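Surface Preparation and Bench Layout
Handout 4, Workshop Practice I
Course text prepared by Manaia Hapeta

Reading for this session: chapter 3 of the course reader, sections on lighting and on cable routing. Bring the completed layout sheet from Handout 3.

1. Scope

This handout covers the work surface itself: its color, its finish, its lighting and what is allowed to cross it. Storage, seating and tool boards are treated in Handout 5. Electrical safety is not repeated here; the rules from Handout 1 apply in full.

2. Terms

Work zone: the part of the top where the task is carried out.
Margin: the strip between the work zone and the edge of the top.
Crossing: any cable, hose or cord that passes over the top between two edges, or between an edge and the work zone.
Slack: cable length in excess of the shortest safe path.

The terms follow the usage of Hendrik Van der Linden in the older version of these notes. Where the reader says "border," read "margin."

3. Color and finish

A pale top reflects light back under the work and makes small dark parts easy to find. Its drawback is that it shows every shadow and mark. A dark top hides marks but also hides screws, clips and offcuts. For general assembly the course uses pale tops throughout. For work with clear or white parts, lay a dark mat over the work zone and leave the margin bare.

Gloss finishes are to be avoided under direct lamps. The reflection moves with the viewer's head and is often mistaken for a scratch or a spill. A matte or satin finish gives a softer highlight. If only a gloss top is available, raise the lamp or fit a diffuser.

Illuminance readings from the teaching room in October, taken at table height with the overhead lights on:

Center of work zone, bench A: 411 lux
Left margin, bench A: 269 lux
Center of work zone, bench A, task lamp added: 1,830 lux

The third figure is too high for long sessions beside an unlit margin. The eye adapts to the bright patch and the margin then reads as dark. Dim the task lamp or add light at the side – the second is preferred.
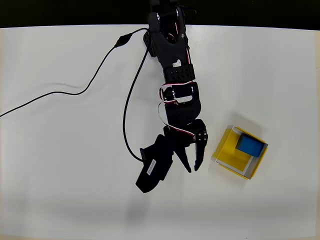
Crossings should be judged by their path over the surface, and each one should be drawn on the layout sheet before any work begins. The straightest path is seldom the best one, and a path with no slack pulls on its connector whenever the equipment moves. A loose curve is acceptable where it lies flat and keeps clear of the work zone. The thin black cable that leaves the arm and runs over the white top to the left edge is a typical crossing: a long curve, easy to see against the pale surface, with a small inline connector near its upper end. On the layout sheet it would be drawn as one line, with the connector marked as a small square. Shadows are left off the sheet, but they are useful at the bench, where a gap between a cable and its shadow shows that the cable is lifted off the top.

4. Rules for crossings

4.1 Draw every crossing, including those used for only part of the session.
4.2 Keep connectors out of the work zone.
4.3 Do not tape a cable across its full length. Tape at the edge and at one further point.
4.4 Where two crossings meet, reroute one of them. If this is not possible, cross at a right angle and note it on the sheet.
4.5 Leave enough slack for the full travel of any moving equipment, then check that the slack cannot hang over the front edge.

5. Margins

The minimum margin for the small benches is 53 mm on each side. Nothing is stored in the margin during a session. A crossing may pass through it but may not run along it, as a cable lying parallel to the edge is easily caught by a sleeve.

6. Exercise

Work in pairs. Choose one bench in the teaching room and draw its top in plan, to scale. Mark the work zone and margins. Draw all crossings and label each with its start and end. Take three light readings, one at the center of the work zone and one in each side margin. Propose one change to the lighting and one to the cable routing, and redraw the affected part.

Use the grid on the back of the layout sheet. Freehand curves are accepted if both end points are measured. Sheets without a scale will be returned unmarked.

Revised 3 Jan 2026. Section 4.4 replaces the earlier wording.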